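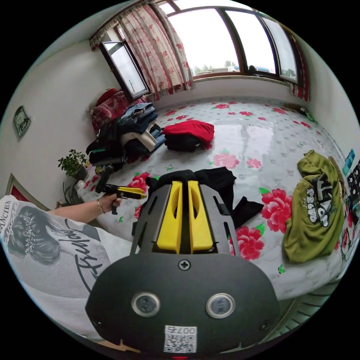
Black cloth on the bed, crumpled.

Do "dark wash" detergents do anything that ordinary liquid doesn't?

Posted by twintub2547, 01/02/2021
Laundry and fabric care

I have been buying Ginura Dark for a good while now and I am starting to think I've been had. The bottle says it "locks in black for up to 300 washes". I would like to know who did 300 washes. If I washed a top every week that would be the best part of six years, and I've never owned a top that kept its elbows that long, whatever colour it was.

What sets me off is that the small print on the back lists much the same stuff as the supermarket liquid, as far as I can follow it. The dark one leaves out the bleach and the brightener, but so does the cheap one for colours. I pay nearly double for a black bottle.

My black cotton things still go that tired browny grey, worst at the cuffs and along the seams. I wash at 30, inside out, with other darks, and I've done that for years. We are in Brastedstead, where the water furs up a kettle in a fortnight, if that matters. The machine is an ordinary front loader, nothing clever, 1400 spin. No tumble drier.

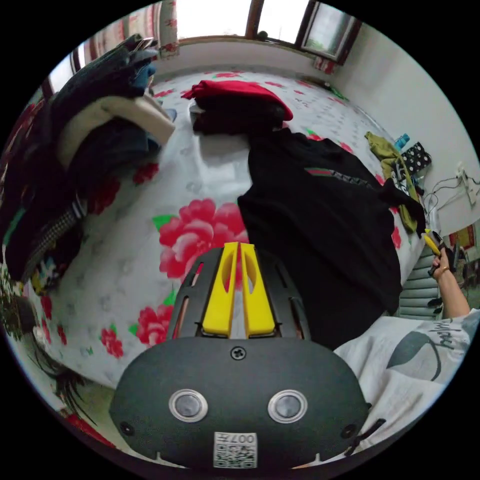 My sister-in-law swears by a cup of vinegar in the drawer. A neighbour says salt. Somebody at work says both, plus coffee in the final rinse, and I'm not putting coffee in a washing machine on the word of a man who irons his socks. I've tried the vinegar twice and all I can report is that the kitchen smelt of chips.

So, two things. Is the dark stuff any different from a plain colour liquid? And has anybody tried re-dyeing with one of those in-the-machine packs (I've seen Pallow Black in the hardware shop) without ending up with grey towels for a month afterwards?

I'm not after a list of tips copied off the back of a magazine. I'd like to hear from people who have tried it.

2 people found this useful

pegsandprops

Vinegar!! Always vinegar, half a cup, and a handful of salt to set the dye. My mum did it and hers stayed black for ever. Also always wash in cold and dry in the shade. Ginura is lovely, I like the smell.

Xaba

I'd ignore the salt. Salt is used while cotton is being dyed, to help push the dye into the cloth. Chucking it in with a shirt that left the factory years ago sets nothing. The vinegar won't fix the dye either. It might shift a bit of limescale, but people say you shouldn't use it all the time as it's not kind to rubber seals, and I can believe that.

On the detergent, you've more or less answered yourself. No bleach, no brightener, that's most of it. Some of the dark ones also have an enzyme that nibbles off the little broken fibres on the surface of cotton. Those fibres scatter the light and make black look dusty, so there is something in that, though a few of the ordinary colour liquids have it as well. Look for "cellulase" in the list. If your cheap bottle has it, buy the cheap bottle. If neither has, you are paying for the plastic.

With hard water I'd look at the dose before anything else. Most bottles give a soft, medium and hard line and everyone uses the soft one. Too little in hard water leaves a greyish film that looks just like fading. Easy to check – wet the cuff under the tap. If it goes properly black and dries grey again, it could be film or fuzz. If it's still brown when wet, the dye has gone and no bottle will bring it back.

Drop the spin as well. 1400 is a lot of rubbing for thin cotton. I use 800 and put up with it dripping.

twintub2547 (original poster)
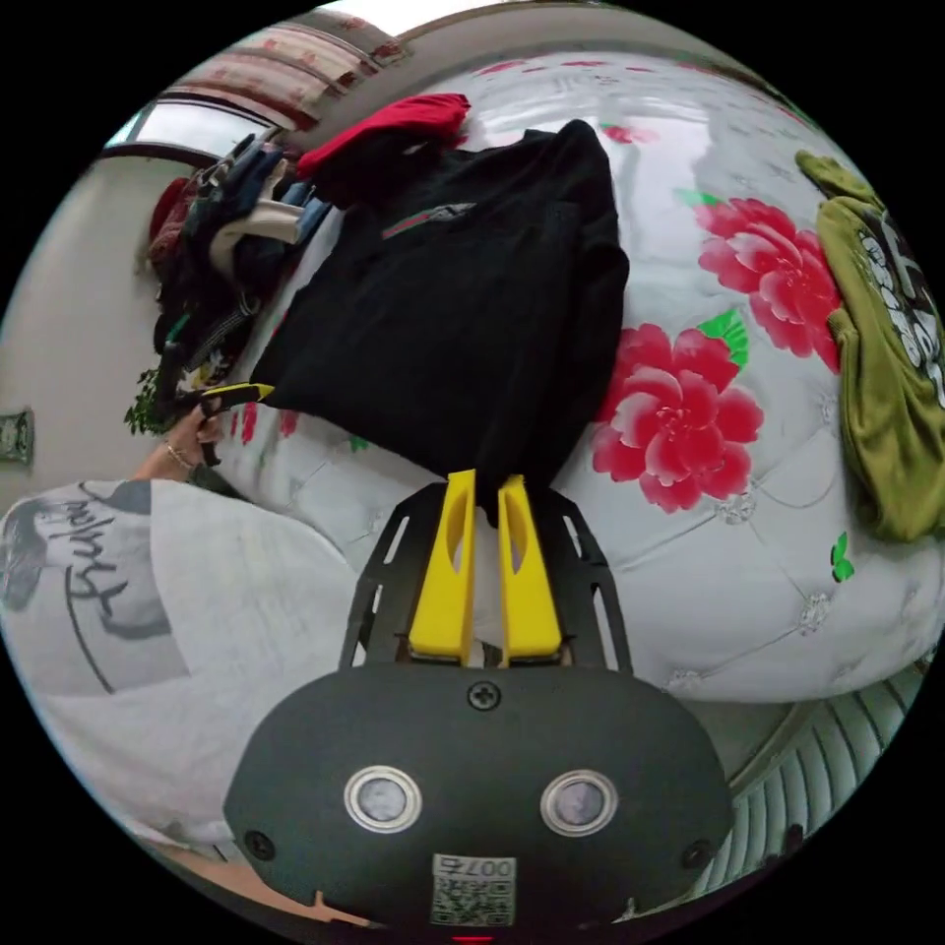 Black top on the peony bedspread, the side with the striped patch.

Thanks both. Xaba, I did the tap test on three things. Two went properly black when wet, so I'll try the hard water line and see if there is any change by May. I'm not promising to be impressed. The third stayed brown and is now for gardening.

The cheap bottle does have cellulase in it. Ginura has it too, further down the list, for whatever that's worth. I won't be buying it again.

Still nothing on the dye packs?

kettlefur_493

I've used Pallow twice. First go was fine on plain cotton. It won't touch polyester, and that includes the stitching, so you get a black top with brown thread all round it, and on anything mixed it comes out patchy. Any badge or trim that's cotton will take the dye too, so unpick it first if you want to keep the colours.

You need to weigh the clothes dry. I guessed the first time and got away with it, then guessed the second time with a pair of jeans in and everything came out charcoal. The packet does say so, in very small letters.

As for the towels, run a hot empty wash with detergent afterwards and then do a load of darks. The door seal is where it hides, so wipe right round inside the fold. I still had one pale blue flannel come out with a smudge a week later. Whether a pack is worth it for one top, when the top wasn't dear to begin with, I have my doubts.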